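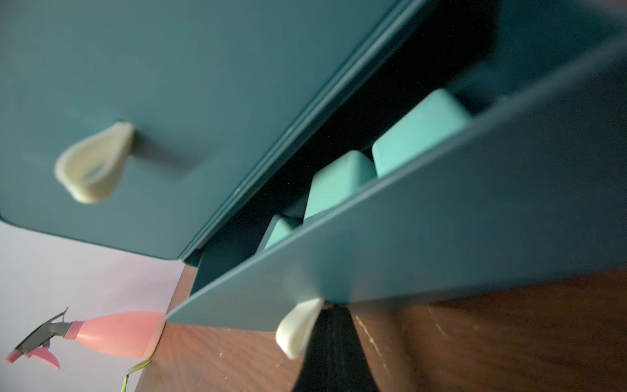 The Fomska two-arm kit, up close

By Behrouz Kazemi
1 February 2021
879 views · 3 comments

I've had the Fomska kit on loan since December and I'm still finding excuses to go back and run one more session. It's a pair of small arms with grippers, a camera for each wrist, a fixed camera that watches the whole table, and the software to steer all of it by hand and record as you go. You teach it by doing the job yourself, over and over. The arms come built. The mounting plates you bolt down on your own table, so check what's underneath before you start drilling!

Most of my time has gone into household storage: drawers, bins, lids, small stuff in and stuff out. Dull chores for us, and a great workout for a gripper. A few views from one of those sessions follow, mostly from the wrist cameras, which I've grown very fond of.

Getting hold of the flat stuff

Thin, shallow plastic is my favorite test of any gripper. There's a raised lip to go for and not much else, and if you come in a hair too low you just shove the whole thing across the table. The Fomska fingers are slim and angular, and with the wrist camera looking right up past them you can judge the rim on both sides while you hold it. This teal tray has been through a lot with me, scuffs and all.

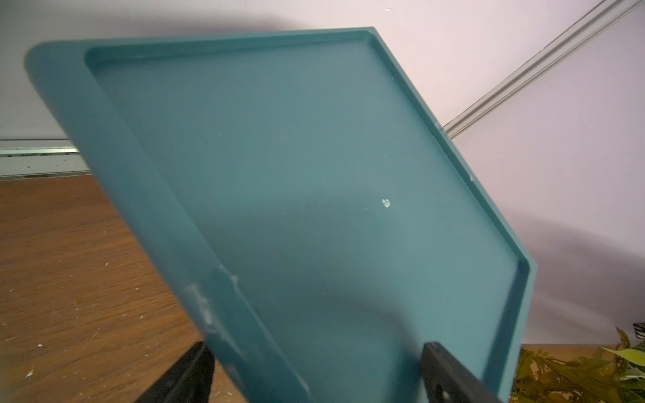
Lids

Lids are where the live view really earns its keep. From across the table a bin and its lid are one teal blob. From the wrist you get the raised rim, the recessed panel and a finger on either side of the lower edge, and suddenly you know where you are. I do wish the image were sharper when something is very close to the lens, but you learn to steer by the rim and let the near stuff blur.

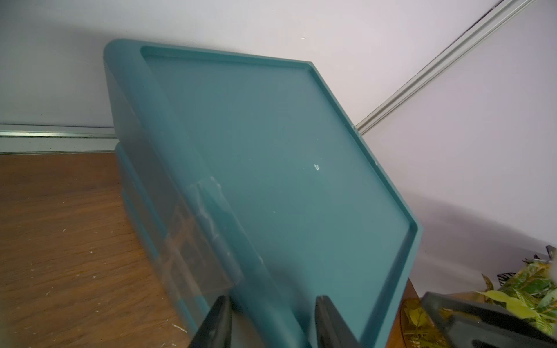
Both arms at once

Drawers are the fun part. The loop pulls on my little cabinet give a gripper something to hook or pinch, and with two arms you can keep one up by the top of the cabinet while the other goes low for the bottom drawer. Driving both took me a while — my left hand kept copying my right — and then one evening it clicked and I stayed up far too late.
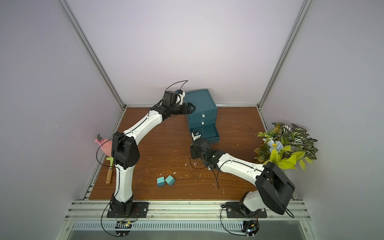

The manual suggests 400 recordings of a task before you train anything on them, and it's fair to say that's a lot of drawers. You can break it up, though. Sessions save as you go and you can drop a bad one with a single key, so I do a batch after dinner and stop when I get sloppy.

Other things I like: the grippers open wide enough for everyday junk, the arms are quiet enough to have the radio on, and swapping a finger takes 2 screws. Things I'd change: the cables at the wrist are thin and need watching, and the quick start guide skips camera setup almost entirely (it's in the long manual, in the back). If you've used the older Nerkivitz single arm, the controls will feel familiar, with a much nicer grip.

I have it for a little while longer and want to try folding cloth next.

3 comments

Piroska Simon
Love the wrist views. Does the camera mount get in the way when you go low into a drawer? On my Nerkivitz it hits the front panel every time.

Behrouz Kazemi
@Piroska a bit, if you come in flat. Tilt the wrist first and you get more room.

Geeta Sandhu
Please do the cloth one!! I gave up on dish towels with mine and would love to see how someone else goes about it.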